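Feb 28, 2019

Training for a decathlon at forty-six, part whatever

The trouble with the decathlon is that there are 10 events and I only like two of them. I like the long jump, because it is over quickly and you get to sit down in sand at the end. I like the shot put, because it can be done by a person shaped like me. The other eight are a series of misunderstandings between my body and a stopwatch.

For anyone new here, I entered the masters meet at Grostside last September on the strength of one good weekend and two beers. I finished with 3328 points. If you don't speak decathlon, the scoring tables turn every time, height and distance into points, and then add them up so that you can be disappointed by a single number. The real people, the ones on television with the thighs, get more than twice that and look annoyed about it. I was thrilled. I told my sister, who asked if it was like bowling.

Those points would have been higher if not for the pole vault, where I scored zero. No height. I had three attempts at the opening bar and used them to demonstrate three separate ways of not getting off the ground. On the first I ran through. On the second I ran through, but slower. On the third I planted the pole, left the earth by a modest amount, and came back down on the same side I'd started from, still holding on, like a man who has missed his bus stop.

So this winter has been the winter of the vault. I signed up for the indoor sessions at the Zirard fieldhouse, which is an hour each way and smells like a wet gym bag someone has tried to cover up with oranges. The coach is Yaw Sarpong. He vaulted in college, he's very patient, and he has a way of saying "okay" that contains an entire performance review.

Yaw's method starts with not vaulting. For the first month I carried a pole. I walked with it, then jogged with it, then ran with it at a speed I'd call brisk and Yaw called "okay." Carrying a pole sounds simple until you do it and find that the far end has its own opinions about where you're both going. I took out a water cooler. I took out a hurdle that wasn't even on our side of the building. A group of middle school girls who train in the same slot moved their bags without being asked.

Then came the plant, which is the bit where you get the pole up over your head and into the box while still running, and everything in your brain that has kept you alive so far tells you to stop. The girls do it like they're hanging up a coat. I do it like I'm being arrested.

In between sessions I've been keeping a log, a real one, typed up the same night. Yaw wants run-up length, grip height, which pole, and one sentence on how it felt. My sentences started out thoughtful and have drifted toward things like "bad" and "bad but faster." I do this at the table after dinner with every device in the house fighting for an outlet.

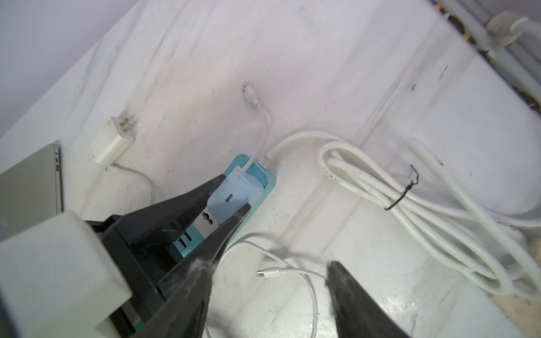
Power strip, light blue. The state of the art.

What the log shows, if I squint, is that I chop my steps. I start well, I hit the middle of the run with what feels like menace, and then in the last few strides I start taking tiny little steps like I'm crossing an icy parking lot in dress shoes. Yaw had pointed this out in my first week. I wrote it down in my first week. It took me until last Tuesday's page of the log (I number them, I don't date them, so "Tuesday" is my name for a kind of mood) to believe him.

The fix is a mid-mark. You put a bit of tape on the runway several strides out from the box, and somebody watches whether your foot lands on it. If it does, the rest of the run has a chance. If it doesn't, you know before you get there, which gives you time to think about your choices. Mine lands all over the place. I've hit the tape, I've hit both sides of the tape, and once I picked the tape up on my shoe and carried it into the pit with me, which Yaw said was technically consistent. 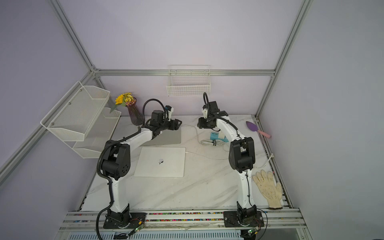 And yet. At the last session I went over a bungee. It was not a high bungee. A determined Labrador could have managed it without a pole. But I ran, I planted, I swung my legs up past something that was more or less my head, and I landed on the far side, on my back, looking at the fieldhouse lights. One of the girls clapped. I have had promotions that meant less to me.

The plan now is an indoor meet at Gralside, vault only, so I can't hide a bad result behind a decent shot put. Yaw says I should open at the lowest bar they'll give me and not talk to anyone beforehand. My friend Eshun from the throws group has offered to come and shout. He shouts through everything, including warm-ups, and I've asked him to wait until I'm in the air so he'll have a smaller window.

Meanwhile, the other nine events have been completely ignored. I haven't touched a discus since the fall. My hurdles were never good and are now mostly theoretical. The 1500 I'm saving for the week before, on the grounds that no amount of training has ever made me enjoy it, so I may as well not enjoy it only once.

If anybody reading has a used pole for a heavier guy with a low grip, please get in touch. I've been borrowing one from the fieldhouse and it has someone else's name on it in marker, and he came in last week and wanted it back.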